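Kesska hands-on and interview: "We wanted the wind to be a character"

I had twenty minutes on my schedule for Kesska and ended up staying for nearly an hour and a half, which meant missing a racing demo and most of my lunch. No regrets! Trillora's new game is a sailing adventure set across a chain of flooded hill towns, and after one session with it I wanted to cancel the rest of my appointments and keep going.

The studio had a small meeting room on the second floor, with two stations, a pair of good headphones at each, and a bowl of licorice that I can report was excellent. Tomomi Hattori, the game's director, handed me a controller and told me to go wherever I liked. I went straight into a church tower.

"Everyone hits the tower," she said, laughing. "We moved it twice and people still find it. Now we have a bell in there that rings when you hit it, so at least you get something."

You play as a mail carrier called Wattimena, and you get around in a flat little boat with one patched sail. There are letters to deliver, of course, but the real fun is in reading the weather. Clouds stack up behind the ridges, laundry on the rooftops starts to lift, and if you pay attention you can catch a gust between two towns and fly across open water. I got it right exactly once and I may have shouted.

"We wanted the wind to be a character," Hattori told me. "It has moods. It has places it likes to go. In the first prototype it was just a number and a direction, and sailing felt like driving a car with a bad engine. So we threw that out and started over in January, and for weeks the game was a gray lake with a box floating on it. That gray lake was already more fun than the thing we had before."

Oğuzhan Tekin, the lead programmer, was at the other station and leaned over when he heard this. He wrote the wind system and he is very happy to talk about it (I got a diagram on the back of my press sheet, which I'm keeping). Every town bends the air around its own buildings, so two streets side by side can feel completely different.

"There are 114 towns on the map, and I know which ones are cruel," he said. "There is one called Jodon where the wind goes around in a circle. You go in, you don't come out for a while. I love Jodon."

I asked him how a team of 22 people gets a map that size to hang together. His answer was tools, and lots of them. The studio builds its own editor, and Tekin talked about physics tests, rope tests and a whole month spent on how a wet sail should drag.

"I like small test rooms," he said. "You put one thing in a room, you let it move, you look at it until you believe it. Then you put it in the game and it breaks, and you go back to the room."
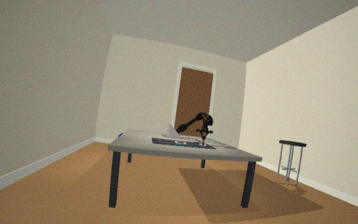 A simulated room with a table and a black robot arm.

The ropes deserve a mention of their own. You tie up at each dock by hand, with a little flick of the stick, and a badly tied boat will drift off while you're inside chatting. It happened to me at the second town. I came out with a jar of honey and a letter for a widow on the far shore, and my boat was halfway across the bay. A kid on the dock offered to row me out to it for the honey. I paid up.

That kid is the work of Aslı Kocabaş, who leads the writing. There are over 600 letters in the game and you're allowed to open any of them, although people will notice a broken seal.

"I worried that players would feel guilty and stop," Kocabaş said. "In testing they felt guilty and opened more. One person opened everything and then apologized to the characters out loud. I wrote that down right away."

She wouldn't tell me how the story ends, but she did say that some letters only make sense once you've read the reply, and that the reply may be years older. I have been thinking about that ever since.

And then there's the music. Composer Charalambos Sarantis recorded most of it with a small string group, and the tune thins out as the wind drops until you're sitting in dead calm with a single cello and the creak of the mast. I sat there on purpose for a bit, just listening.

"Please do that," Hattori said when I admitted it. "We were told to make the calm shorter. We made it longer."

Kesska is coming to PC first, with consoles to follow. Trillora isn't giving a release date yet, but Hattori hopes to have a public demo out this winter with the first three towns in it, church tower included.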